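About Barnside

Barnside is a small language school in Drallbridge. We teach German and Mandarin to adults in the evening and to children after school. The school was started by Frauke Stöcker, who taught the first German class in her dining room, and Hartmut Hollmann, who handled the sign-ups and still does.

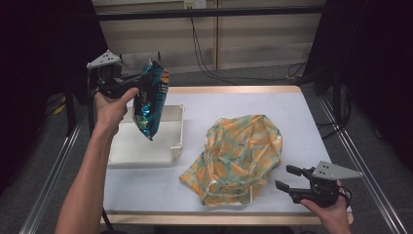

We moved to the current building on Kan Street in May, after the lease in Claltotbridge ran out. There are two classrooms on the ground floor and an office upstairs. Parking is behind the building.

Classes have no more than eight students. Most adult groups meet twice a week, and each course ends with a short spoken test. Books are included in the fee. If you miss a class, your teacher will email you the homework.

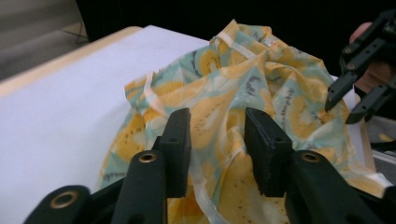 Do I need to take a placement test?
Complete beginners can sign up without one. Everyone else has a short talk with a teacher first, in person or by phone.

Our teachers

Frauke Stöcker and Bastian Harms teach German at all levels. Carola Nolte runs the children's classes and the Saturday reading group. Guangming Dong teaches Mandarin and joined us from a high school in Claltotbridge, where he taught for four years. 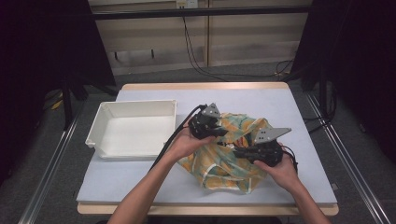 The reading group is open to former students at no charge. It reads one short book per term and is usually full by the second week, so ask early.

Registration for the winter term opens on Monday, November 25, 2024. Forms can be filled out at the office or sent by mail. Returning students keep their place until the end of that week.

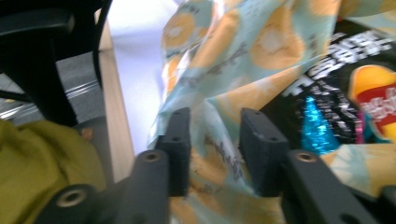

Patterned fabric, close up

Office hours are posted on the front door. For questions about fees, ask for Hartmut.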